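Livden Kitchen Notes

README for the shared kitchen folder, second floor, Leltport building
Maintained by Kyriaki Vlachopoulos. Corrections welcome, complaints tolerated.

What's in this folder

Notes on how the kitchen works, collected over one winter and tidied up in March. It began as a sign taped to the microwave. The sign grew a second page, the second page fell behind the counter, and the whole business moved into a folder where it can't get soup on it.

Files

microwave.txt: heating times, cleaning, turntable care
mugs.csv: the mug register, 22 rows
fridge.txt: shelf assignments, mostly aspirational
incidents.txt: append only, please don't edit other people's entries

The mug register

Every mug that lives in the kitchen gets one row. Columns are name, color, what's printed on it, handle condition, microwave (yes, no, ask) and claimed by. The last column is blank in 15 rows, and this doesn't stop people from having strong feelings about those mugs.

"Ask" in the microwave column means there's metallic trim or a repair somebody did with glue. The Brennan mug is an "ask." It has been an "ask" since I started here and I have yet to meet the person you'd ask.

If you bring in a new mug, add a row. If you take one home, delete the row or at least leave a note, so I don't spend a lunch break looking under desks.

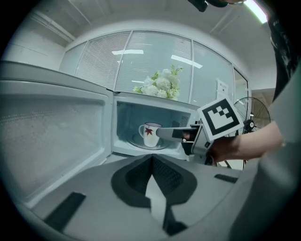

Heating times

All times in microwave.txt are for one mug, on full power, near the middle of the plate. Coffee that has gone cold gets 45 seconds. A mug of tap water for tea gets two minutes, and yes, we own a kettle. Soup goes in for 90 seconds, then a stir, then another 60, with a cover on it. The cover is not optional. See incidents.txt, entries 3 through 9.

The times were worked out on a Saturday with the Brostunholm people from downstairs, who share the kitchen and brought their own thermometer. We did 6 runs per drink and quit when everyone had had too much tea. Treat the numbers as advice from someone who has burned her tongue, with the scientific weight that implies.

Turntable

The glass plate lifts straight out. Wash it by hand in the sink and let it cool first if it has been running. When you put it back, give it a nudge with one finger and check that it turns freely. If it grinds, it's sitting off the hub, and it will keep grinding through your entire lunch and mine.

Don't stack anything on the vent side of the cavity. Don't slam the door. It closes perfectly well at the speed of a normal person.

Known problems

The fridge file describes a shelf we no longer have.
Mug names aren't consistent. "Blue one" appears four times and refers to at least two mugs.
The descaling reminder was set for every 200 days, which is a long time to look at that kettle.
Oatmeal has no agreed heating time. Discussion is closed until tempers improve.

Contributing

Plain text only. Put your initials after anything you add. If you change a heating time, say what you heated and how full the mug was, and wipe up before you write it down.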